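Flash Fiction / Family, Mostly

The Table

Saimi Laaksonen left her sister 300 teaspoons, a debt to a hardware shop, and the table. Vilja wanted only the table, so naturally she was made to take the spoons as well.

It came up 2 flights of stairs on a June evening, carried by a man from Ballosov who charged by the landing. Vilja followed with the spoons and offered advice. At the top he asked where she wanted it. She had been thinking about this for 18 years and found she had no idea.

"By the window," she said. "No. Yes."

By nine o'clock she had wiped it down and set her palm on the pale wood. Saimi had never let anyone put a cup on it, or an elbow, or during one bad winter a newspaper. Dinner was eaten standing up, like horses. 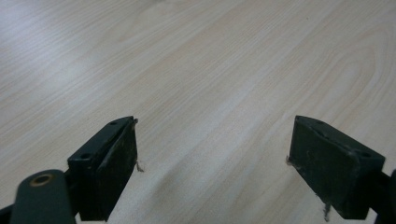

Morning

Vilja made coffee and carried it to the table. She got as far as holding the cup over the grain – an inch, perhaps less – and stood there until her wrist ached.

"It's my table," she told the kitchen.

The kitchen had known Saimi too and kept out of it.

She drank the coffee at the sink. Then she took one teaspoon from the box, laid it in the exact center of the table, and went out for 30 minutes to let them get used to each other.

Filed under: Short Reads, Sisters
14 shares | 2 comments
Contact | © Sandico Stories | Back to top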